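4.2 What ends up in the tub

I should say something about the objects themselves, because when I talk to people about this study they nearly always ask about the sorting rules and hardly ever about the stuff. And the stuff is where most of my time went! We started with 67 household items, bought or scrounged over one December, and dropped two of them before the first session (a candle that shed wax on everything it touched, and a purse whose clasp gave way). That left the 65 listed in the appendix. They are all things you might find at the bottom of a hall cupboard or on the back seat of a car — cups, sunglasses, sponges, pegs, small toys, the odd bit of cutlery.

I was keen from the start that the set shouldn't look like a set. Earlier work on household clutter, my own included, has leaned on matching items from a single shop, and you get a very polite sort of mess that way. Everything is the same three colours and nothing rolls. For the Lovley sessions I wanted things that behave badly next to each other. A cup on its side takes up far more floor than the same cup standing up, and it will hide a peg or a coin quite happily. Sunglasses are worse. Folded, they're a fairly tidy object, but they sit at an angle on their own arms and anything thin slides underneath them.

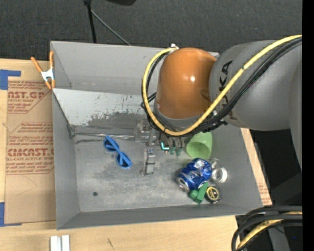
Bright colours were a choice I went back and forth on. In the Dinetti pilot we had used mostly brown and grey items, thinking this would be closer to what people own, and our raters spent so long hunting for things that the timings told us more about eyesight than about clutter. So in the main study I let in a good many strong colours and kept the background dull. Figure 3 gives an idea of how this plays out: blue sunglasses against a worn grey floor are hard to miss, even with the light coating scratched off in dark patches on the slope behind them. The light green cup is a softer case, and cups like it were the ones raters tended to argue over when we asked which item "stood out first".

Figure 3. Open grey bin on the wooden table, with the sunglasses on the left half of the floor and the light green cup on its side in the cluster to the right.

The bin deserves a word too. We had a choice between a new one and the one we'd already been knocking about for the Cloutier work, and I went for the old one. Part of that was money, I admit, but I also think scuffs matter. A spotless floor makes every object look as if it has been placed there on purpose, and several raters in the pilot said as much. With a scratched floor they talked about "leftovers" and "stuff someone forgot", which was much closer to what I was after. The price you pay is that marks on the metal can be mistaken for small items. I asked raters to ignore any spot they couldn't imagine picking up, and most of them managed that without trouble.

The sloping walls were more of a nuisance than I'd expected. Light things come to rest against them and then creep down when something else is added, so the layout you score isn't always the layout you made. After 40 trials I gave up trying to reset every drift by hand and simply scored whatever was there once things had stopped moving. I know this is looser than the Ploron protocol, where every item goes back to its mark, and a stricter person might well have stuck it out. But clutter at home isn't reset to marks either, and the drift turned out to be useful when we got to clustering, so I'll pick that up again in the next section.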